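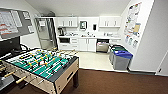
The last bus leaves Plandton at twenty to ten

Ruoxi Fu
1/16/22

The 137 used to run until midnight. It went from the station, up past the old brickworks and the swimming baths, and out to the estates at Kunel, and if you missed one there was another in half an hour. Now the last one goes at 9.40pm and if you miss it you walk, or you pay for a taxi, or you ring someone.

I grew up on that route. My mother cleaned offices in the town centre and came home on the ten past eleven, and for most of my childhood I fell asleep after I heard the gate. She would not be able to do that job today without a car, and she never learned to drive.

The evening timetable was cut in November. The notice at the stop outside the baths gave the new times and a phone number. There was a public meeting beforehand at the library, which 90 people came to, and a petition that reached 388 names. Most of those who spoke at the meeting worked shifts. One man packs bread at the Sakitano bakery and finishes at ten. His manager has let him start 20 minutes early so he can get away, but he still has to run, and on two nights in his first week of the new times he got to the stop and saw the bus going up the hill.

The company's case is simple enough. After nine o'clock the 137 was often carrying four passengers, sometimes fewer. Drivers are hard to find and the late shifts are the hardest to fill. Fares were not covering the fuel, and the council grant that made up the difference has not gone up for years.

I don't doubt any of that. But a count of passengers on one bus doesn't tell you much about what the bus is for. People stay out at a friend's house, or sign up for an evening class, knowing there is a later bus if they need it. They may only use it once a month. Take it away and they stop going out on the other nights as well.

You can see this at Kubo, the Japanese café near the station. It used to take its last orders at half past nine. It now takes them at half past eight, after a few weeks of customers asking for the bill with food still on the table. The choir that met in the church hall has moved its practice forward an hour and lost two of its altos, who can't get there from work in time.

Other towns have tried a booked minibus in place of the late service. You ring before six, say where you are going, and it picks you up with whoever else has rung. It costs less to run than a full-sized bus. It suits people who know at teatime when they will want to come home -- a hospital visitor, say -- and is not much use to someone whose shift overruns.

The council will look at the route again in spring. Officers have been asked to price three options: the booked minibus, one late bus at eleven, and leaving things as they are. The eleven o'clock bus is the one most people at the library asked for. It would go from the station only, six nights a week, and miss out the loop by the brickworks.

My mother is 71 now and still lives in Kunel, two minutes from the stop. She came to my flat for supper last week. We ate at six and she had her coat on by nine.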